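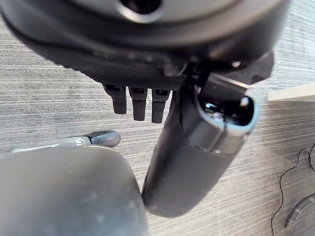 Progress report to the Bouzid Fund
Project: Learning to grasp from the wrist view
Reporting period: second half of year one, through May
Prepared by: Tsutomu Uchida, project lead

1. Where the project stands

The project asks whether a multi-fingered hand can learn everyday pick-up tasks using only a small camera mounted at the wrist, with no fixed camera looking on from the side. In the last report we had a working hand, a draft recording procedure and no trained model. We now have a first full set of recordings, a trained model, and results from one round of tests. The second round has started and will be finished in the next period.

Spending is in line with the plan. We are asking for one change to the schedule, explained in section 6.

2. Data collection

We recorded 3,440 demonstrations in this period. Each one is a single attempt by an operator to reach for an object, close the fingers on it, lift it and put it down again. The operator wears a tracking glove and the hand follows. We keep failed attempts as well as good ones and mark them as failed, because the model is later asked to tell the two apart.

Recording took place at the Drulden site, mostly with objects lying at floor level. The original plan called for a table. We moved to the floor after the first weeks, when operators kept stopping to avoid hitting the table edge with the wrist. The arm has more room now and sessions are interrupted less often. The drawback is that the patterned floor covering makes small, pale objects harder to separate from the background. We have left it that way for the time being. A plain background would give better numbers, but we do not think they would hold up in a home.

Labeling is done in Kotino, our in-house annotation tool. Labelers mark the moment of first contact, the moment the object leaves the surface, and any slip. Two people label each recording. Where they disagree on first contact, a third person decides. Most disagreements come from recordings in which the thumb hides the object just before the fingers close.

3. Method

The model takes the wrist camera image and the joint positions of the hand and gives back the next short stretch of motion. We call the current version Fliltis. It differs from the version described in our proposal in two ways.

First, the hand itself is no longer masked out of the image. We had planned to remove the fingers and palm from view before training, on the idea that they carried no information about the object. When we compared the two approaches on a small set, the unmasked version did better, mainly in the last part of the approach. Our reading is that the model uses the distance between the fingertips and the object, and masking took that away.

Second, we added a contact signal worked out from motor current. The fingers have no touch sensors. A rise in current while the commanded position is still changing turns out to be a fair sign of contact for hard objects. It is a poor one for soft objects, and we say more about that below.

4. Results so far

The first test round consisted of 1,099 grasp attempts by the trained model, on objects both seen and not seen in training. An attempt counted as a success if the object was lifted clear of the surface and held until the arm stopped moving.

Performance on objects seen in training was good enough to move on to the next stage. On new objects it was lower, as expected, and the gap was widest for thin, flat things. Long objects were picked up reliably when they lay across the fingers and much less so when they pointed toward the palm. In the second case the model tends to close too early.

Adding the contact signal reduced the number of dropped hard objects. For cloth and foam it made no clear difference, and in a few cases it caused the hand to stop closing before it had a firm hold. We have turned the signal off for soft objects in the second round so that the effect can be measured separately.

A full table of results by object type will be attached to the next report, once both rounds can be shown together.

5. Problems

Thumb wear. The thumb joint developed play partway through recording and was replaced. Recordings made shortly before the repair show a small offset in thumb position. We have flagged them and will train once with them and once without.

Cable routing. Cables near the wrist caught on objects during wide rotations. We limited the rotation range as a stopgap. A new cable guide has been drawn up but not yet made.

Staffing. One labeling post was vacant for 2 months. This is the main cause of the delay described below.

6. Plan for the next period

Finish the second test round, including soft objects without the contact signal.

Record a further set of demonstrations with long objects in varied directions, to deal with early closing.

Fit the new cable guide and restore the full rotation range.

Release the labeled recordings to project partners. The proposal set this for the end of year one. We ask to move it back by 7 weeks so that double labeling can be completed on the whole set. No extra funds are needed for this change.

Please send questions on the schedule or the budget lines to Tsutomu Uchida at the Drulden office.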